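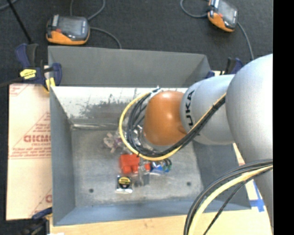 Sostomus is a software package for planning and supervising bin picking, the task in which a robot arm takes mixed items one at a time out of a container. It covers the stretch of work between the camera and the arm's own controller: it receives images of the bin, proposes places where an item might be taken hold of, plans a path to one of them and watches the motion until the arm is clear again. It was begun by Elibariki Sang as a set of scripts for his own use, and it still has something of the workshop about it, with plain text settings files and error messages written in full sentences.

Name

Sang has given two accounts of the name over the years, and they don't quite agree. The older project notes call the whole package Susto, and that name survives as the name of the planner. Sostomus came in when the perception code was merged, and for a while the two names were used side by side, to the confusion of anybody trying to install either of them.

Structure

The package is split into three programs that talk to one another over a local message queue. Each can be stopped and restarted without disturbing the others, a habit carried over from the days when the perception part crashed rather often.

Kimaro is the perception program. It takes a colour image and, where there is one, a depth image, and divides the contents of the bin into regions that probably belong to separate items. It doesn't try to name them. A toy, a packet and a roll of tape are all simply regions with an outline, an estimated height and a score for how much of each is hidden beneath something else. Clear wrapping is a long-standing difficulty, as a crumpled film bag lets the floor of the bin show through and may come back as two or three regions or as none at all. Bare metal bins make matters worse, for scuffs and bright creases can be taken for the edges of a thin item. Kimaro deals with this by keeping a reference picture of the empty bin and trusting a region less where it matches a known mark. The reference has to be taken again whenever the bin is moved, so most users clamp it to the table and leave it there.

Susto is the planner. Given a ranked list of regions, it works out where the wrist would have to be to reach each one, and throws away any position that would bring the tool or the last joint through a wall of the bin. Sloping walls are modelled as flat planes, which is quick and nearly always good enough. Cables are treated separately. An arm with its supply lines strapped along the outside is a good deal wider than its drawings suggest, and a loop of cable that hangs well clear in one pose can swing down into the bin in another. Susto lets the user wrap a soft envelope round the wrist and forearm, and paths that push this envelope into an obstacle are marked down but not forbidden. The weighting is a single number in the settings file. The default is 29, and new users are advised (very sensibly!) to leave it alone until they have watched the arm work for a day or so.

Skamamo is the supervisor, and the smallest of the three. It sends the finished path to the arm, compares the measured joint positions with the planned ones, and asks for a stop if they drift too far apart. It is not a safety system, and the manual says so on its first page -- the emergency stop and the controller's own limits have to be working before Skamamo is connected at all.

Logging and replay

Every attempt is written to a log holding the images, the ranked regions, the chosen path and the joint readings. A log can be played back through Kimaro and Susto with different settings and no arm attached, and for many users this is the part of the package they come to be fondest of. The test collection supplied with the source contains 796 logged attempts, of which 787 can be replayed in full. The remaining nine were recorded before depth images were stored and are kept for testing the colour-only mode.

Limitations

Sostomus plans for one arm and one bin at a time. It has no notion of weight, so a heavy item and a light one of the same outline are approached in just the same way. Items pressed flat into a corner are usually ranked last, and a bin may be reported as finished with one or two still lying in it.

See also

Bin picking
Grasp planning
Image segmentation
Motion planning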